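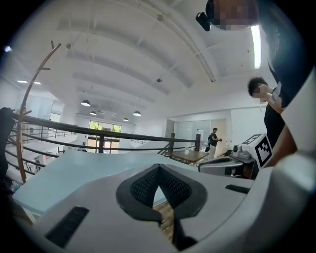

3.2 Rehearsal attendance and repertoire choice

The second part of the study looked at how amateur choirs choose what to sing, and whether the choice affects who comes to rehearsal. We followed two choirs, Jaidee and Villon, through one season that ended in July. Both are mixed-voice groups without auditions, and both rehearse in the evening. Jaidee sings mostly folk arrangements and short sacred works. Villon prepares one long work each season and adds a few lighter pieces for its summer concert.

Attendance was taken from the sign-in sheets kept by each choir. The two choirs together had 72 singers on their lists at the start of the season. We entered 207 absences, leaving out the extra rehearsals held in concert weeks, when singers were called by section and a missing name did not always mean a missed rehearsal. Ruangrit coded the sheets for Jaidee and Rungrueang those for Villon, and each then checked the other's entries.

Figure 4 plots absences against the week of the season. In Jaidee the line is nearly flat. In Villon absences rise through the middle weeks, while the choir was learning the inner movements of its long work, and fall again once the full run-throughs begin. The rise was steepest among tenors and basses. Several of them told us they had spent much of those evenings waiting while the upper voices learned their notes.

Figure 4. Absences per rehearsal by week, Jaidee (solid line) and Villon (broken line). Extra rehearsals are left out.

Singers did not usually name the music itself as a reason for staying away. Work and travel came first in both choirs. When we asked which rehearsals they would least like to miss, though, most Villon singers picked those in which a whole piece was sung from start to finish. Jaidee singers gave no clear preference — their rehearsals nearly always close with a complete song.

Sign-in sheets have limits as a source. A singer who arrives at the break is marked present, and Villon's sheets for two weeks were filled in afterward by the section leaders. Removing those weeks lowers the middle peak slightly and leaves its position unchanged. We return to the question of late arrival in Section 3.3, using the interview material.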